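The Long Squeeze

Four grippers, one table and a great many dinner glasses: inside the slow business of choosing a pair of hands

By Gitau Minja

The first thing Akosua Wumbei asks a visitor to do is lay a table. She hands over two grippers, one for each fist, points to a chalked mark where she would like your feet, and waits. Plate, fork, knife, glass. You have been doing this since you were six. You are about to do it worse than you did then.

I dropped the fork. I picked up the fork. I dropped it again in a slightly different place, and Wumbei wrote something down.

She runs the trials at Sostent, a small outfit that tests robot hands for people who are about to spend money on them. Her current client wants arms that can set and clear tables in a chain of retirement homes, and wants to know by December which gripper to put on the ends of them. Four have been sent in. Two are out already. What remains is the Larnov, which costs more, and the Sang, which is liked more, and a quarrel over which of those facts ought to count.

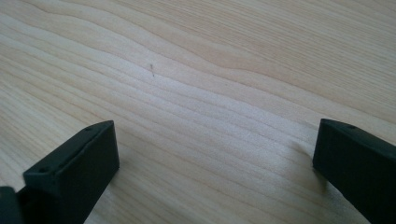
Reading time: 13 minutes, or less if you skip the part about forks

Hand-held trials come before any robot gets involved. The arms are expensive to book and slow to set up, and a person with a gripper in each hand can find most of what is wrong with a finger in an afternoon. The recordings are useful later, too, when the arms have to learn the job from somebody. Each hand has its own camera looking out past the fingertips, and the person gets to keep their own elbows, a joint on which robotics has yet to improve.

What you lose is everything past the wrist. There is no feeling of slip, no little finger to steady a rim, no thumb doing six jobs at once. You have two stiff fingers that open and close. It is like eating with a stapler.

"People apologize to the glass," says Yakubu Haruna, who has done more of these sessions than anyone else at Sostent and has stopped apologizing to anything. "You hear them. Sorry, sorry. Then they squeeze harder, and that's the real mistake."

Haruna is a former pastry cook. He says the move from one trade to the other was smaller than it sounds: both come down to moving delicate things from one flat surface to another while someone watches the clock. He sets a place in a little over a minute with the Larnov and a little under one with the Sang, and he would like it on record that he prefers the Sang.

Derek Garside would like it on record that this proves nothing. Garside is the mechanical engineer, and he has views on preference. In his experience testers love whatever they learned on, then whatever is lightest, then whatever they used on the day the coffee was good. He ran a blind comparison once, with both grippers under the same black tape, and the testers identified each one within seconds by the sound of the trigger. He still brings this up as though the triggers had let him down personally.

So the trial runs on numbers. The plan calls for 611 place settings, split between the two finalists, and every one is scored for drops, nudges, regrips and what the form calls "unintended contact." A nudge is anything that moves when it wasn't supposed to. An unintended contact is a nudge with a noise.

Plates turned out to be easy, which disappointed everyone. A wide rim gives the fingers somewhere to go, and both grippers will carry one across a table all day long. Glasses are harder. A tumbler with straight sides and a thick base wants to be held low, but holding it low brings the knuckles of the gripper down near the wood, where there may be a second tumbler waiting to be introduced to the first.

That is the test Wumbei likes best. Put two glasses close together and ask for one of them. The Sang has slim fingers and slips into the gap. The Larnov, which is built like a garden gate, has to come in from the side and borrow some room. In the early rounds it knocked the neighbor so often that Haruna took to calling the second glass "the bystander," and the name has since made its way onto the form.

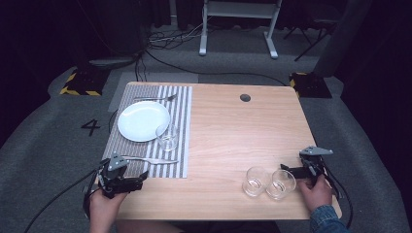

A place setting under way at Sostent, with a gripper in each hand and two tumblers still on the bare wood.

Then there is the silverware, and the silverware has embarrassed them all.

A knife lying flat on a table is a few millimeters of metal with nothing underneath it. Your own fingers solve this with a fingernail and some bad manners. A gripper has to come straight down, touch the table without plowing into it, close, and hope. On a cloth mat there is some give. On bare wood there is none, and the knife skates off ahead of the fingers like a bar of soap.

The first fingertips Sostent tried were soft, on the theory that soft was kind. They were kind to the glasses. On the knives they folded back and lay down on top of the thing they were meant to lift. The next set was hard, and picked up knives beautifully, and rang against the tumblers in a way that made Wumbei leave the room. Garside has since drawn up a tip with a stiff edge and a soft pad behind it. He is proud of it. Besteck, the cutlery supplier whose heaviest knives are used for the hard rounds, has been asked for more of them, as the current lot has picked up what Garside calls character.

Cameras have been their own argument. Subira Waweru, who handles the recording side, has spent the summer trying to get everyone to care about the view from the hand. Pale wood is her enemy. It is bright, it is nearly featureless once you are close to it, and a dark finger in front of it pulls the exposure around. She can talk for a long time about grain, which she has come to love, because grain is what gives the software something to hold on to as the hand moves. A plain white tabletop would have been worse. A striped mat is better than either, although it brings a problem of its own: a stripe looks a great deal like the next stripe, and a system that loses count can end up confidently setting dinner an inch to the left.

"It's never wildly wrong," she says. "It's wrong like a guest who's trying to help."

Waweru also has charge of the overhead-ish view, the one from the tester's head, and reviews it at double speed, at which everyone looks like a nervous waiter. She pulled up one of my attempts. I had believed I was being smooth.

By 23rd July the scores had separated, though in an annoying direction. The Sang was quicker and won on glasses. The Larnov dropped less silverware and, after more than 200 settings, closed just as firmly as it had on the first morning, while the Sang had developed a slight looseness in the right hand that Haruna denied and Garside measured. Retirement homes serve three meals a day. Looseness adds up.

Price ought to settle it and doesn't. The Larnov people have offered a discount that brings the two close enough to make everybody uncomfortable, and the client, asked which mattered more, speed or wear, replied that both were very important. Wumbei has the email pinned over her desk.

She has asked for 60 extra rounds with Garside's new tips fitted to both grippers, which may help the Sang with its knives, or may give the Larnov the slimmer reach it needs to leave the bystander alone. Haruna will do half of them. Garside wants the other half done by people with no opinions, and is having trouble finding any.

Before I left I asked for one more try. I took the Sang, on Haruna's advice, and got the plate down, and then the glass, with only a small unintended contact. The knife took three attempts. The fork I carried the full width of the table at a height of perhaps two inches, holding my breath, and put down facing the wrong way.

Wumbei looked at it for a while. The form, she said, has no box for that, and she went off to see about adding one.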